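Clostusia Withdraws Reliability Claim for Two-Arm Cloth Sorter After Grip Faults

NUNDUTVILLE, Wednesday, December 5, 2018 — Clostusia is withdrawing the reliability figure it published for its Ginurell cloth-sorting cell and has stopped all unattended running at its Nundutville workshop. The decision follows three grip faults in November, one of which ended with an arm pulling its own cable out of a connector.

The company had said the cell could complete 4,000 picks without a person stepping in. A review of the logs does not support that. The longest run that meets the definition in our own test plan is nearly 2,000 picks, and even that run was made with one type of cloth, laid out by the same technician each time.

"I never liked that number," said Elaine Meireles, who led the review. "It came from adding shorter runs together and leaving out the stops in between. A customer reading it would have thought something else, and we should have known that."

What went wrong

In each of the three faults, a gripper closed on a fold of cloth and the controller recorded a good pick. The cloth then slipped or caught on the rim of the tray. The arm carried on with its next move as if nothing had happened. Twice the result was a cloth on the tabletop and a wrong count in the log. The third time, the arm turned at the wrist while still snagged, drew its cable tight and lost power to the gripper.

The emergency stop was pressed by Nahom Habte, who was at the next bench. There were no injuries. It should be said plainly that the software did not stop the arm. A person did, and on an unattended night there would have been no person.

The test cell uses two arms mounted at the front of a shared tabletop, with cloths held in shallow trays, one red and one yellow. The gripper cables run along the outside of the arms, and the review found that their slack had been set by eye.

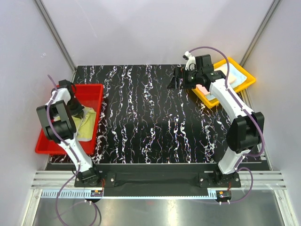
What changes now

Grip force will be checked again after the lift, and a mismatch will halt both arms. Cable slack will be measured at full wrist rotation before each session. A person will be present whenever the arms are powered.

Clostusia is not announcing a fix. The second force check has been tried only on the bench, and it may well produce false stops on thin fabric. Svend Egilsson, head of engineering, has asked that no new performance figure be released until an outside tester in Hjaltested has repeated the work with cloths we did not choose.

"We've called this cell ready before," Egilsson said. "I'd like to see somebody else say it."

Customers with a Ginurell trial scheduled will be offered a later date or a refund of their deposit. Those who received the earlier brochure should disregard the reliability table in it.

Press contact: Leonardo Leone, Clostusia, Nundutville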